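I spent most of Tuesday hanging around a bedroom while people handled laundry with grippers, and I have to say it beat the office by a mile. Plotine, the small outfit that wants household machines to get better at cloth, has been going into ordinary homes to record examples for its learning system, and Sorcha Conneely, who runs the home sessions, let me tag along and ask too many questions. 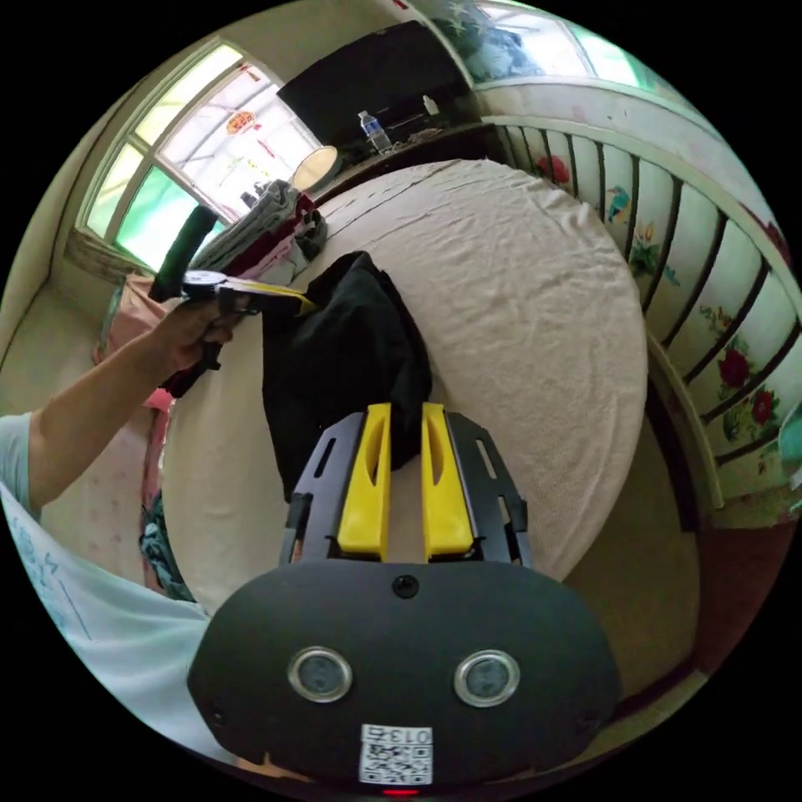 Handheld grippers at work in the bedroom.
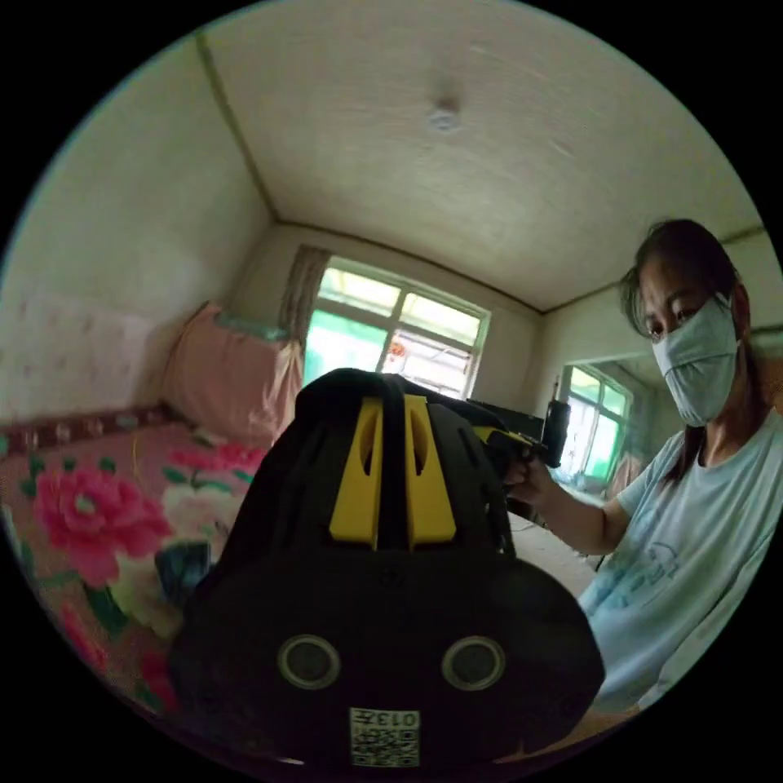 Cloth is a pain, Sorcha told me. A cup is the same cup whichever way you pick it up, but a shirt has a new shape every time you drop it. So her crew goes after variety. They want dark clothes and light ones, thick stuff and thin stuff, neat beds and messy beds, and they want it all done by people who fold at home the way they've always folded. Her one firm rule is that you don't slow down for the recording (I would have, I know I would have).

As of this week the project has 2,340 usable takes. They recorded 2,689, and the rest got tossed, mostly because a hand wandered off before the fold was finished or somebody started chatting halfway through and lost their place. Kálmán Farkas goes over the takes in the evening and he's pretty strict! He showed me two on his laptop that looked identical to me, one kept and one thrown out, and I still couldn't tell you which was which.

I got a turn myself after lunch, with a T-shirt. The squeeze is easy enough, and I had that down in a minute or so. Letting go at the right moment is the hard part. I kept dragging the sleeve back out with me, and it took me 12 tries to get one that Kálmán would save. He saved it with a sigh.

The next batch is towels and pillowcases, then baby clothes, which everybody seems to be dreading on account of the tiny sleeves. Sorcha is hoping to have the towels finished in September, and after that Gaurav Negi's group will train on the whole pile and see how it does with clothes it has never met. Gaurav wouldn't give me a prediction, and I did ask more than once. He'd like 3 more homes on the list first, preferably with older beds and bad lighting. If yours qualifies, Plotine is taking names, and sessions start at nine in the morning.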